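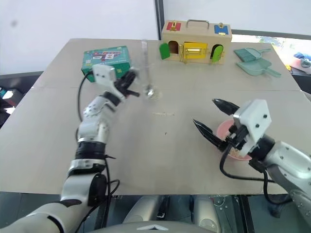
Acta de la reunión del grupo de lectura de hematología, enero

Presentes: Sum-yee Yip (coordina), Ferenc Erdős (toma notas), residentes de segundo y tercer año, dos compañeras del laboratorio de coagulación.
Hora de inicio: 16:10

1. Acta anterior
Aprobada sin cambios. Queda pendiente pasar al servidor las láminas de la sesión de esferocitosis.

2. Trombocitopenia inmune en adultos
Sum-yee presentó el tema y la verdad es que fue una sesión estupenda, con muchas más preguntas de las que cabían en una hora. Repasó el umbral diagnóstico (plaquetas por debajo de 100 × 10⁹/l sin otra causa que lo explique) y el papel del frotis para descartar una seudotrombocitopenia por EDTA. Se discutió un buen rato cuándo tratar de entrada y cuándo vigilar en un paciente sin sangrado. ¡Qué gusto ver a los residentes defender posturas distintas con los artículos en la mano!

Ferenc preguntó por el aspirado de médula. Acuerdo general: no hace falta de rutina en la presentación típica, sí si hay otras citopenias, displasia en el frotis o una respuesta que no encaja.

3. Archivo de frotis
Ya hay 980 láminas catalogadas – una alegría, sobre todo para quienes las etiquetaron a mano durante el otoño. El objetivo sigue siendo llegar a 2000. Las del hospital de Clivier vienen con la tinción algo pálida; Ferenc les escribirá para comparar protocolos.

4. Taller para estudiantes
Se hará en el aula Nelby, con 20 plazas. Sum-yee propone empezar directamente al microscopio, con casos sin nombre, y dejar la teoría para después. A todo el mundo le encantó la idea. Falta confirmar que el microscopio de doble cabezal esté libre.

5. Varios
La beca Dönmez admite solicitudes de residentes; las bases están en el tablón. Alguien se llevó el atlas de la sala – se ruega devolverlo.

Tareas
Yip: guion del taller y lista de casos.
Erdős: correo a Clivier, láminas de esferocitosis al servidor.
Laboratorio: tubos con citrato para la demostración.

Próxima sesión: anemia hemolítica por anticuerpos fríos, misma sala.
Se levanta la reunión a las 17:35.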